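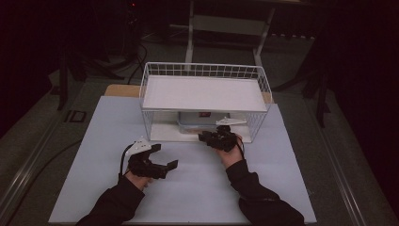
Can a robot put away the groceries yet?

Parts of the job, in a kitchen somebody has set up for it. Taking one container off a shelf and putting it back is within reach for a good two-armed setup, while a whole pantry full of bags, jars and half-open boxes is still a long way off. The fun part is that you can find out where your own machine stands in an afternoon, and I love this test!

What follows is the shelf test we use at Guseo, written for anyone with two arms, a pair of grippers and a bench.

What you need

A wire storage basket with an open front and a flat top. A board to stand it on. A few ordinary things from the kitchen: a lidded plastic container, a can, something soft. Tripods for your lights.

Step 1. Set the basket near the far end of the board, open side toward the arms. Tape the corners if it slides. Mark where it goes, because you'll be putting it back there many, many times.

Step 2. Do the task by hand first, wearing or holding the same grippers the robot uses. Please don't skip this one. Your own fingers make it look easy, and with two stiff jaws in their place you find out fast how little room there is under a shelf. If you can't do it with the grippers, don't expect the robot to.

Step 3. Start with one object in the middle of the floor of the basket, well clear of the sides. Reach in, close, pull straight out, set it down on the board, then put it back.
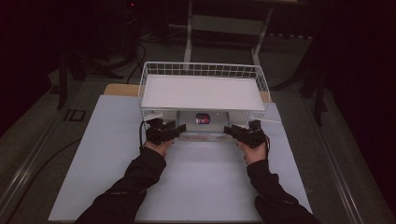 Keep the wrists low the whole way. Most of our early misses on the Brellix arms came from lifting too soon and knocking the underside of the shelf. Coming in from both sides helps with round things, which love to roll away from a single jaw.

Step 4. Record 80 good runs before you train anything, then move the object a little and record more. We ended up with 800 for the container alone (yes, it takes patience, put some music on).

Step 5. Score it simply. Out and back with nothing dropped is a pass. If a person has to touch anything, it's a fail. I'd call 7 passes in a row ready for a second object.

Step 6. Change the lighting and run it again. Wire mesh throws thin shadows, and Godoy, our older model, fell apart the first time we moved a lamp. Besum copes much better.

Next to try: 2 objects side by side, touching.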